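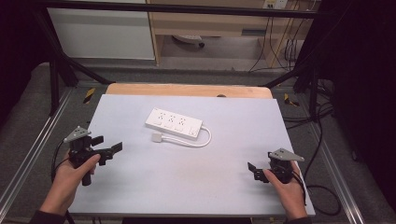
Classé dans : Carnet, Chorale, Vie en français

Janvier 2020, un mercredi

J'ai chanté faux pendant une heure et demie et je suis rentrée contente. Je l'écris tout de suite, avant de me coucher, parce que demain je vais certainement trouver des raisons d'être moins contente.

La répétition a eu lieu dans la petite salle, celle qui est derrière la bibliothèque. La grande est fermée jusqu'au mois prochain à cause du plafond. Nous étions assis très près les uns des autres, les altos presque sur les genoux des ténors, et il fallait tenir les partitions un peu en l'air. J'avais Tekle Jemal juste derrière mon oreille droite. Il chante fort et il chante juste, et je peux donc m'appuyer sur lui comme sur un mur, même s'il chante une autre ligne que la mienne. Quand il s'arrête de chanter pour tousser, je me perds immédiatement.

Il tousse beaucoup, le pauvre. Il m'a offert une pastille Duvudex, qu'il achète par boîtes entières et qui a le goût d'un savon à la menthe. Je l'ai gardée dans la joue pendant tout le deuxième morceau et je ne pouvais plus prononcer les « r ». Leonie Ormsby, qui nous dirige, a levé la tête et a regardé vers les altos. J'ai avalé la pastille. Elle est descendue très lentement.

Nous travaillons maintenant sur la pièce longue, que j'appelle dans ma tête « le 133 » parce que c'est le numéro du recueil. Il y a aussi le 137, qui est plus facile et plus triste, et que je préfère, mais on ne me demande pas mon avis. Dans le 133, le problème est à la deuxième page. Les altos doivent entrer sur la fin d'une phrase des sopranos, sans aucune aide du piano, et sur une voyelle qui n'existe pas dans ma langue. C'est le « u ». J'habite en France depuis six ans et je fais encore attention chaque fois que je dis « rue ». Quand je parle vite, personne ne remarque, je crois. Mais quand il faut tenir un « u » pendant quatre temps, il n'y a plus d'endroit pour se cacher.

Leonie m'a pris à part pendant la pause. Elle a dit : « Pensez un i, mais avec la bouche de quelqu'un qui va siffler. » J'ai essayé devant elle. Elle a dit que c'était mieux. J'ai essayé encore dans l'autobus, tout bas, et un monsieur a changé de place.

Ce qui est étrange, c'est que j'ai moins honte de mon accent en chantant qu'en parlant. À la boulangerie, je prépare encore ma phrase dans la file. Je sais très bien dire « une baguette pas trop cuite », mais je la répète quand même, et si la vendeuse me pose une question imprévue (« Celle-ci ou celle-là ? ») je sens que je deviens rouge. À la chorale, la phrase est déjà écrite par quelqu'un d'autre. Je n'ai pas à choisir entre le subjonctif et l'indicatif. Il faut seulement arriver à l'heure sur la note.

Maman a téléphoné hier soir d'Ikavska. Elle voulait savoir s'il y a de la neige ici, et j'ai dit non, il y a de la pluie, et elle a eu pour moi une pitié sincère. Chez elle, le chemin vers le puits est fermé depuis Noël et mon oncle passe par le jardin des voisins. Elle m'a chanté au téléphone un morceau de la chanson des tamis, que les femmes chantaient chez nous en novembre, après le dernier travail des champs. Je croyais que je la connaissais en entier. Je n'en connais que deux couplets, et maman dit qu'il y en a sept. J'ai pris un crayon et j'ai noté le troisième. Au quatrième, elle s'est arrêtée — elle ne se souvenait plus si c'était le frère ou le fiancé qui revient d'Ulidum. Pour l'histoire, cela change quand même beaucoup !

Elle va demander à tante Rada. Tante Rada va dire que c'est le fiancé, parce qu'elle préfère toujours le fiancé.

Après le téléphone, j'ai essayé de traduire ce troisième couplet en français et j'y ai passé la moitié de la soirée. Il y a un mot pour la farine qui reste sur les mains quand on a fini, et on l'emploie aussi pour les gens qui partent en dernier d'une fête. Je ne trouve rien. « Reste » est trop sec, « poussière » est trop triste. J'ai écrit « la farine des mains » et je l'ai barré, puis je l'ai remis. C'est peut-être acceptable. Je voulais demander à Tekle, qui fait la même chose avec les chansons de sa grand-mère, mais à cause de la toux nous avons peu parlé.

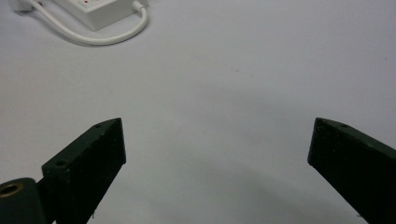
Presque blanc, avec un tout petit point sombre.

J'ai commencé aussi le cahier neuf. C'est un Wako de 100 pages, à couverture grise, que j'ai acheté samedi en même temps que les timbres. L'ancien n'est pas terminé, il reste une dizaine de feuilles, mais il a pris l'eau dans mon sac en décembre et l'encre passe maintenant de l'autre côté. J'hésite toujours devant la première page d'un cahier. Je ne veux pas y mettre une liste de courses et je ne veux pas non plus y mettre une grande phrase. Cette fois j'ai écrit « u, u, u, rue, lune, sur » sur trois lignes, comme une élève, et ensuite le couplet de maman. Le papier est bon. Le stylo glisse un peu trop.

Sur les dernières pages, je note les mots. C'est une habitude de ma première année ici, quand je notais tout, même « poubelle ». Maintenant je note ce qui me plaît. Cette semaine :

— « bruiner » (Tekle l'a dit en regardant par la fenêtre)
— « à la bonne franquette » (la dame des sopranos, pour nous inviter chez elle ; j'ai d'abord cru que c'était un restaurant)
— « tamis », que je devais connaître depuis longtemps, et non
— « se racler la gorge »

Cette dernière expression, je l'ai apprise de Leonie, qui demande qu'on le fasse avant et non pendant.

L'invitation à la bonne franquette est pour dimanche en huit. Chacun apporte quelque chose. Je pense faire les galettes aux pommes de terre, mais il faut la crème épaisse de chez nous, et celle du supermarché devient liquide dès qu'elle touche le plat chaud. L'année dernière j'ai essayé de la mélanger avec du fromage blanc. C'était mangeable. Ma voisine du dessous en a repris deux fois, mais elle est très polie. Je peux aussi faire le gâteau au pavot et ne pas souffrir. À décider avant vendredi, car pour le pavot je dois aller jusqu'à l'épicerie du boulevard, et elle ferme tôt.

Le concert aura lieu au printemps, si le plafond est réparé. Il y aura le 133, le 137, deux choses de la Renaissance que nous savons déjà plus ou moins, et Leonie cherche encore un morceau court pour la fin. Elle a demandé si quelqu'un avait une idée, « quelque chose de chez vous, par exemple », et elle a regardé tout le monde, mais j'ai senti mes joues chauffer comme à la boulangerie. Je n'ai rien dit. Dans l'autobus j'ai pensé que la chanson des tamis peut se chanter à deux voix, ma tante et ma mère le faisaient, l'une tenait une seule note en bas et l'autre se promenait au-dessus. Vingt-cinq personnes pourraient très bien le faire. Mais il faudrait d'abord l'écrire, et je ne sais pas bien écrire la musique, et il faudrait aussi savoir qui revient d'Ulidum.

J'en parlerai peut-être la semaine prochaine. Ou bien j'enverrai un message à Leonie, ce qui me laisse le temps de vérifier les accords du participe.

Il est minuit moins dix. La pluie continue, fine — il bruine, donc. J'ai mis mes chaussures sur le radiateur avec du papier journal dedans, et demain il faut penser à rappeler le dentiste, à acheter du miel pour Tekle et à rendre le livre rouge, qui a déjà quatre jours de retard.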